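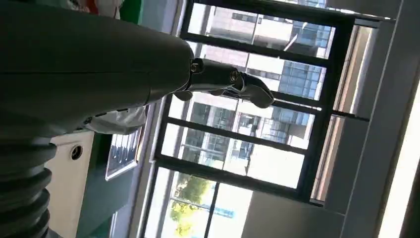
Corina Riedl writes that she has moved the same glazed print three times along one wall and still sees the window in it whenever she sits down. Her wall is dark green and the window is large. Both make the problem worse: a dark wall makes a bright reflection stand out, and a large window is reflected from many places in the room.

The method below finds a position by measurement before any hole is drilled.

What you need
A small flat mirror, low-tack tape, a tape measure, a spirit level, a pencil and a helper. The mirror stands in for the glass.

Finding the position
Sit where the picture will mostly be looked at. Ask the helper to hold the mirror flat against the wall at the intended height and slide it slowly sideways. Say when the window enters the mirror and when it leaves. Mark both points with tape. Any glass hung flat between them will show the window from that seat.

Repeat from a standing position, and from the doorway if the picture can be seen from there. The clear area is what remains outside all the tape marks. Do this in full daylight with the curtains open. An evening test shows only the lamps, and these are easier to move than the window.

If the clear area is too small
A picture on the same wall as the window will not reflect it when hung flat, but it may look dull against the bright opening. Leave at least 600 mm between the window reveal and the picture edge.

If the picture must stay where it is, change the tilt. Cork pads 5 mm thick behind the lower corners turn the glass slightly upwards; the same pads behind the upper corners turn it down. Downward tilt usually suits a window reflection, as the glass then picks up the floor. Check with the mirror first, using the same pads.

Changing the glazing
Anti-reflective glass costs more than ordinary glass but keeps the detail sharp. Matt glass scatters the reflection and softens the print, especially behind a deep mount. Beat Kaufmann reports using a Kofler frame with matt glass over a fine etching and changing it back within a month.

Fixing
Use 2 hooks, set level and well apart. The picture then stays straight when dusted. On a dark painted wall, mark the holes on tape, drill through it, and peel it off slowly. Pencil on dark green is hard to see and tends to leave a shine when rubbed out.

Hang the picture, sit down, and check it again at midday and at 4 pm.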